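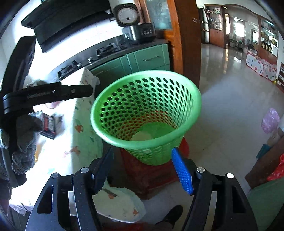
Sastance Gallery: Household Chores, Kitchen Set

Text and captions by Renzo Testa. Updated Jan 19, 2025.

Sastance keeps a running record of which chores a machine can do in an ordinary home or on an ordinary shop floor. The entries are kept short. Each one names a task, states what makes it hard, and gives the current verdict. The kitchen set deals with light household objects in rooms that people cook in. The shop-floor set is maintained separately and is quoted below only where the two overlap.

Verdicts use a fixed vocabulary. "Yes" means a machine does the task unattended in a home it has not been tuned for. "Partly" means it does the task in a prepared room, or with a person standing by to reset it. "No" means neither. A task is scored over 3 attempts in each room, and a room counts only if nothing was moved for the machine's benefit.

Wastebasket on a stool

Green perforated plastic, tapered, wider at the rim than at the base, with a pale round disc at the bottom inside. The gripper jaws are open on either side of it.
Opposed jaws, serrated black plate on the left finger, blue dotted pad on the right. A second gripper is held in a gray knit work glove at the left.

Verdict on lifting: yes, for an upright basket with clear space around it. Verdict on emptying: partly. Verdict on emptying and returning: no.

Notes on the grasp

A tapered wall is a poor surface for parallel pads. Squeezing pushes the basket in the direction of the narrow end, and a light basket has little weight to resist that. The usual remedies are a compliant pad, a lower closing force, or a grasp on the rim. The rim grasp is the most dependable of these and also the one that fails worst when it fails, as the basket swings under the jaws and drops its contents.

Perforated walls give a textured pad something to catch on. They also confuse depth sensing. A depth camera looking through a row of holes reports some points on the near wall, some on the far wall and some on whatever stands behind the basket, and the fitted surface ends up between them. In the kitchen set there is a red plastic object directly behind the green basket. Color separates the two easily. Depth alone often does not.

The disc at the bottom could be a lid or a piece of paper. For a machine the distinction matters. Paper is trash and goes out with the rest. A lid is probably meant to be kept. A person settles the question by reaching in. Current systems tend to settle it by category label and then tip everything out.

Notes on the room

Kitchens score lower than any other room in the Sastance record. The layout here is typical: a gas stove with two burners under an angled range hood, green cabinets with bar handles, a rice cooker on the counter with a second appliance in front of it, and a doorway leading to a larger room with a glossy tiled floor.

Several of these things have their own entries.

Reflective floors. Daylight on glossy tile produces false edges for cameras and dropped returns for some laser scanners. The Oso mobile base runs on such floors at reduced speed. Navigation verdict: yes, with the speed penalty.

Cloths that hang. A tablecloth draped toward the floor hides the space under a table and moves when a wheel or an arm brushes it. Most planners treat it as a solid wall. That is safe, and it also removes a good deal of free space from a small kitchen. The printed cartoon figures on this one are a minor nuisance to object detectors, which will now and then propose a figure as an item to be picked up. Verdict on clearing a table with a patterned cloth: partly.

Bar handles. Easy to find, easy to grasp, and fairly uniform from one maker to the next. Opening a cabinet by its bar handle was one of the first kitchen tasks to move from "no" to "partly". It has stayed there. What holds it back is the clearance for the door swing when something is standing on the floor in front, a stool for instance.

Stacked counters. One appliance in front of another means the rear one has to be reached over or around. Arms with a bulky wrist do badly. The Morell arm has a slim wrist and can reach over a cooker, but its payload at full extension is too low to lift one out. Verdict on rearranging counter appliances: no.

People's feet. A shoe on the floor, seen between the gripper arms, belongs to somebody, and that somebody can step at any time. Working close to a standing person is still handled by slowing down or stopping. Both are acceptable. Neither gets the trash emptied.

Notes on hand-held grippers

A gripper held by a person has the finger geometry of a machine and the judgment of the person. That makes it a useful yardstick. If a task cannot be done with two hand-held jaws by someone who knows exactly what they want, no improvement in software will get a robot with the same jaws to do it. If it can be done, the hardware is cleared and the remaining problem is perception and control.

The wastebasket task is cleared on hardware. So are wiping a counter, closing a drawer and placing a cup. Tying a trash bag is not. A knot in thin film needs something closer to fingertips, and the attempts made with 2 flat jaws mostly ended with a torn bag.

Shop-floor comparison

The Workneh line, a small packing operation, has a machine that empties bins as part of its regular shift. The bins are identical, they arrive upright, and they stand in a marked position. Under those conditions the machine completes 70 percent of cycles with no help, and an operator clears the rest. The figure is from August and covers bins only.

The home version of the same chore has a different basket in every room, on the floor, on a stool or wedged beside a cabinet. No one marks the position. The person who uses the basket puts it back somewhere slightly different each time, and it may be full of tissue or have a single disc in it. The motion of tipping is the same in both places. Nearly all of the gap comes from finding the basket, deciding how to hold it and knowing where it goes afterward.

A reader asked whether the answer is to buy better baskets – square ones, with a handle and a marker on the side. For a shop floor, yes, and Workneh did something close to it. For a home, the rule about nothing being moved for the machine's benefit applies to the furnishings as well.

Status of the kitchen set

Lift wastebasket: yes
Empty wastebasket: partly
Empty and return wastebasket: no
Tie trash bag: no
Open cabinet by bar handle: partly
Clear table with patterned cloth: partly
Rearrange counter appliances: no
Cross glossy tile between rooms: yes

The time limit for each task remains 3 minutes. Several correspondents consider it too strict for emptying and returning. It will be kept until a machine finishes the task at any speed – after that the limit can be argued over.

Corrections to the captions go to Renzo Testa at the Sastance address. Please give the task name as it appears in the status list.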